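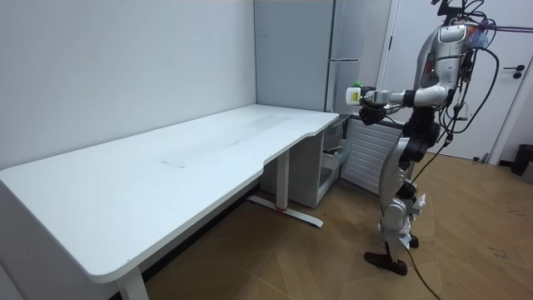
What is Trutis, and do I need to install anything to use it?

Trutis is a table of browser extensions and the permissions they ask for, and it opens in any spreadsheet program with nothing to install.

Trutis data card and readme

I started Trutis on a Sunday when I was cleaning up my mother's laptop and found a coupon finder that wanted to read and change everything on every website she visited. She had clicked OK, same as everyone does. I went looking for a simple list that would tell me which extensions ask for what, couldn't find one I liked, and started typing my own. It got bigger than I planned!

What's in the download

trutis.csv is the main table. It has 835 rows, one per extension, and 11 columns.
changes.csv holds the permission changes I spotted between one check and the next, nearly 2,000 of them by now (some extensions change their minds a lot).
words.txt is my plain-English wording for each permission. Feel free to steal it for your own guides.
build/ has the scripts, in case you want to make the table yourself.

The columns

name – as shown in the store, trimmed of extra spaces and emoji
store_id – the long string the store uses
category – my own pick, see the grumbling further down
version – the version I looked at
all_sites – yes or no, whether it asks to run on every page
reads_history – yes or no
reads_clipboard – yes or no
changes_proxy – yes or no, mostly of interest for ad blockers and privacy tools
policy_link – the privacy policy address, blank if I couldn't find one
last_checked – the month only, because I never check everything on one day
notes – free text, often blank, sometimes cranky

Where the rows come from

Everything is read from the manifest file inside the extension package. I don't run the extensions and I don't watch what they send. So a "yes" under reads_history means the extension asks to be allowed to read your history. It may never touch it. Please keep that in mind before you email an angry letter to a developer on the strength of my table (somebody did, and I felt bad for a week).

About a quarter of my early rows came out of Costigan, an older list that stopped updating. I rechecked those against the manifests in March and threw away the ones whose extensions had vanished from the store. If you used Costigan before, the names mostly match but the category labels won't.

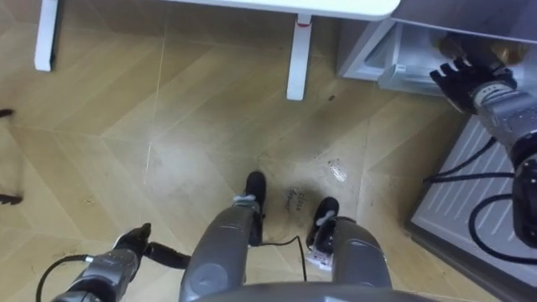

Gray legs on a tiled floor, with a thin black cable trailing to the right.

Looking things up

If you don't care for spreadsheets, there's Flirnau, my little lookup page. Paste in a name and it shows the row with the permissions spelled out in normal words. It runs completely in your browser, keeps no log and sets no cookies. It's also ugly, and I've made my peace with that.

Building it yourself

You need Dorkberg, the unpacker I use for extension packages, and a folder of packages you've downloaded yourself. I don't ship the packages since they aren't mine to hand out. Put them in a folder called packs, run build/unpack, then build/table. The second step takes eight minutes on my old desktop and prints nothing at all while it works, so don't panic and close it like I keep doing.

Things that are wrong with it

Optional permissions are counted the same as required ones. I know. I want to split them, and there's a half-done branch for it.
The categories are a mess. Is a tab manager that also blocks ads a tab manager or a blocker? I went back and forth on that one for longer than I'd like to admit, and I probably wasn't consistent.
English-language extensions are heavily overrepresented, because those are the ones I can read the descriptions of.
Some store pages show a different version from the one I unpacked. I trust the package.

Please don't use the table as a safety score. A password manager has to see the pages you log in to, and a calculator that asks for very little can still be junk.

Fixes and additions

Send a row in the same column order, with the version number filled in, and I'll check it against the package before adding it. New wording for words.txt is very welcome, especially for the proxy permission – I've rewritten that sentence so many times that it no longer looks like English to me.

License

The table and word list are free to use for anything, paid work included. A mention of Trutis would be nice. The scripts are under the same terms, and they come with no promises.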